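## 4. Carpeted rooms

Do this section before any furniture goes back in.

1. Open the windows and lift any loose mats.
2. Vacuum slowly along the pile, then once across it.
3. Change to the crevice nozzle and go along every wall.
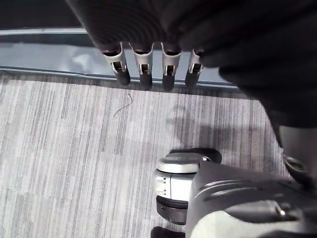

Edges take longer than the open floor. Work on your knees, with the nozzle held flat where the carpet meets the baseboard. Streaked carpet in greys and white hides most dirt, but a single dark hair or thread, like the one lying near the wall, still shows up. Pick these off by hand, as suction often slides over them.

4. Mix 3 capfuls of Clondix into a bucket of lukewarm water.
5. Dab marks with a white cloth. Do not rub.
6. Leave for about 2 hours before walking on the carpet.

**Caution:** Test the mixture in a corner first. Do not use it on wool.

**Note:** On low-pile carpet with long streaks, brush in the direction of the streaks.
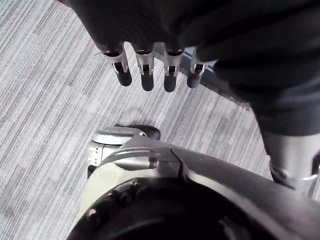
Selma Delić writes from Didetstead that two hours was too short in her back bedroom in March, and that she now leaves the door open overnight. Do the same in any room without heating.

7. Empty the vacuum and wipe the nozzle before starting section 5.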